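Folding, Hanging and Other Unsolved Problems
Term project report, Household Automation elective
Brotden Technical College

Introduction

The question for this project was whether a machine can do the laundry yet. Washing it has been settled for a long time, and drying too. What is left is everything that happens after the door opens, when a warm knot of sheets and socks has to become a stack of flat things in a closet. My family has been handling that part by putting it off, so I came to the subject with a strong interest in a positive result.

I read what I could find in the college library, watched a great many demo videos at normal speed (more on this later), and spent the practical half of the term working with a single arm and a two-finger gripper on one piece of white cloth. I had planned on shirts. The shirts were dropped from the plan in March.

Why cloth is hard

A coffee mug has one shape. You can measure it on Monday's breakfast table or in a cupboard and it is still the same mug. A sheet has a new shape every time anything touches it, including the thing that is trying to find out what shape it is in. The software has to guess where the corners went, and a corner tucked under two layers looks just like a wrinkle.

People get around this without thinking. We grab a sheet by whatever part is on top, give it a shake, run a hand along the edge until we hit a corner, and do the rest half asleep. Each of those steps is a separate research topic. "Run a hand along the edge" has kept whole labs busy, and the hand in question usually has only two fingers and no feeling in either of them.

The task

I settled on the smallest piece of the chore that still seemed to count. The cloth hangs from a bar. The gripper has to come up to it, find a place near a folded edge, and close on the fabric. I called this a grasp if the cloth was still between the fingers after the arm moved away by the width of my hand. Spreading, folding and putting away were left for future work, which is also what I call them at home.

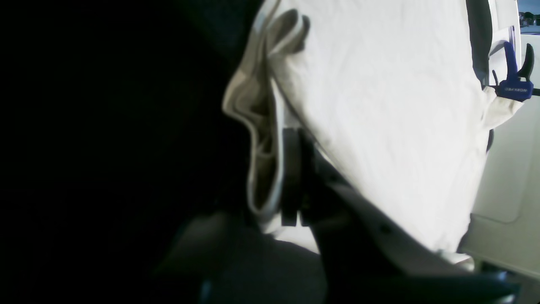

Figure 1. Finger plates closed on the cloth beside the folded edge.

The fold was the part I worried about most. A doubled edge gives the fingers something to aim for, but it is easy to catch one layer when you wanted both, or to push the whole thing out of the way like a curtain in front of a fan. White fabric in strong side light did not help. The bright half of the cloth told the software very little, and the shaded half told it less.

Results

I ran 70 attempts over the term. In 19 of them the gripper held on and kept holding on by the rule above. In another 11 it held at first and lost the cloth during the move. Most of the others were pushes, where the fingers arrived, the cloth politely made room, and the gripper closed on air with complete confidence. It reported success on 3 of these.

I do not have a proper comparison with a person. I tried to be my own control group and stopped after it became clear that I was going to win.

The Pratura question

Several of the videos I watched were for the Pratura, a folding cabinet meant for homes. You clip a shirt to the front and it comes out folded at the bottom. I have no complaint about the folding. My question is about the clipping. Somebody has to take each shirt out of the basket, shake it, turn the sleeve right side out and attach it squarely, and by then that person is holding a flat shirt by the shoulders and is one motion away from being done.

The Bashir arm, which is sold to small laundries, has the opposite idea. It picks up anything from a pile and takes its time. In the promotional video a towel is folded in what looks like a few seconds, until you notice the clock on the back wall going around like a propeller. I now look for a clock in every video before I look at the robot.

Shop floors do better, mostly by cheating in a sensible way. They decide in advance what the cloth will be and which way it faces. At the Grerkberg hotel laundry, which our class toured, a machine folds flat sheets faster than I could follow. Workers feed it the corners. I asked if the machine could find the corners itself and was told that this was a good question, in the tone that means no.

Limits of this study

One cloth, one color, one bar, one student. I also moved the bar partway through the term and did not write down how far, so the early and late attempts should not be compared too closely. A softer fingertip might have changed the numbers a good deal. I had ordered a pair, and they came after the last run.

If another student takes this over, start with a dark towel, and write down where the bar is.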